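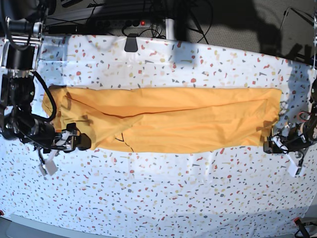
Yellow cloth on the long table.

About Cavencombe Evening School

We teach grown people to mend, hem and alter their own clothes, in the old seed merchant's at the bottom of Rivberg Street. It is a small school. The stairs are steep and the kettle is slow, and both have been mentioned in every feedback form so far.

So-yul Cheon started the place after paying a dry cleaner more to shorten a pair of trousers than she had paid for the trousers. She took one course, disliked it, and decided she could run a worse one for less money. It has improved. We now have 13 classes a week and 497 people on the mailing list, several of whom open the emails.

Beginners start on Monday with buttons. Everyone believes they can sew on a button. By half past eight most of them have sewn one to their own sleeve.
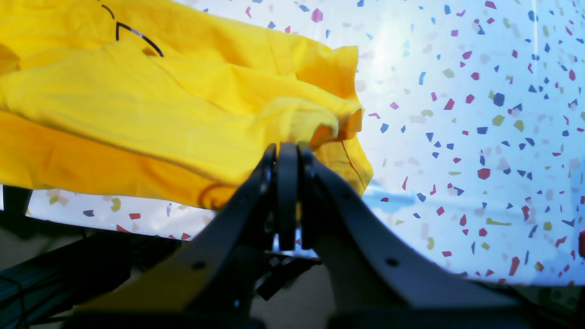
Wolent, from the Monday group, would like it known that the buttons evening was the hardest of the lot, and that hems were a holiday after it. We have passed this on to the tutor, who was pleased, and has made the buttons smaller.

We don't do fashion. We own 1090 reels of thread, left to us by a shop called Yang when it shut, and a good third of them are beige. If your coat is beige you will be very happy with us.
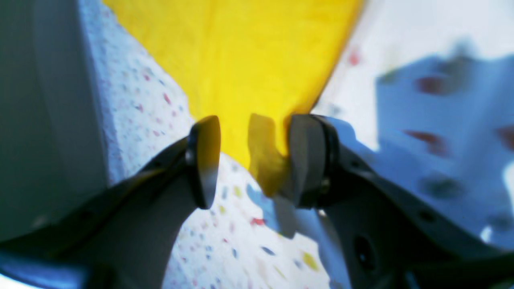
Fees are paid by the term, and there are no certificates. Your proof is that the pocket stays on. Bring something of your own to work on, clean please, and ideally something you wouldn't cry over. Cotton is kindest to learn on, and strong colours show up every stitch, so anything as bright as that yellow cloth will tell on you from across the room. Darker things are more forgiving, if harder on the eyes after nine.

The next term opens in September. Ring the bell twice, as the first ring only wakes the dog.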